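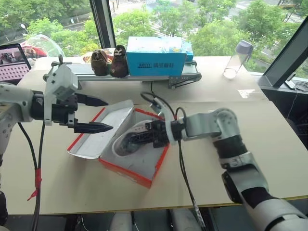

The Shoebox Shelf: a gallery of small storage

Posted in April by Cameron Rutherford, Mosgate

I own more shoeboxes than shoes. I've stopped defending this at dinner parties, partly because the invitations have dried up. The trouble is that a decent shoebox is the best-made thing most of us carry home from a shop, and we're expected to fold it flat and put it in the recycling with the milk cartons.

My neighbour Nazma Howlader takes the opposite view. Her shoes live in their boxes, toes and heels tucked in as the shop had them, and the boxes live on a shelf in her hallway in an order she won't explain. Mine hold cables, seed packets, and the manual for a dishwasher I left behind in Skunona. Between us we have most of the argument covered.

So the page opens with a shoebox doing the job it was hired for: white inside, red-orange at the rim, lid flipped open and a white sneaker in the bottom. I have a weakness for a coloured edge. It makes cardboard look as though it has somewhere to be. The plain white interior is a good choice too, at least until you put a gardening shoe in it.

I also like a lid that flips open and stays with the box. Loose lids are a menace in my house. They drift off to become drip trays and painting palettes, and one spent a whole winter under the short leg of the laundry table. By spring it had taken the shape of the leg and I didn't have the heart to move it.

A few notes for anyone starting a shelf of their own.

Put the pair in heel to toe. Nazma says sneakers go on their sides, soles out, and she's right, although I'd rather you didn't pass that on. Keep the tissue if it's clean. If it isn't, it was never going to be useful for wrapping presents anyway.

Label the short end. I labelled the lids, stacked the boxes, and then had a very tidy tower of information I couldn't read.

White sneakers want a wipe before they go away. I use an old face washer and a bit of dish soap, and I do the rubber first while I still have some enthusiasm. Laces out if you can face it. I generally can't.

Don't stack boots on top of sandals. The bottom box always gives way at a corner, and after that the whole pile leans like a bloke at a bus stop.

My shelf came from Rathjen, the hardware place on the corner, and cost $177 with the brackets. It's bolted to the wall at both ends and still has a slight opinion about heavy boots. Nazma bought 3 of the same and got a discount. I've asked her how and she changes the subject to my gutters.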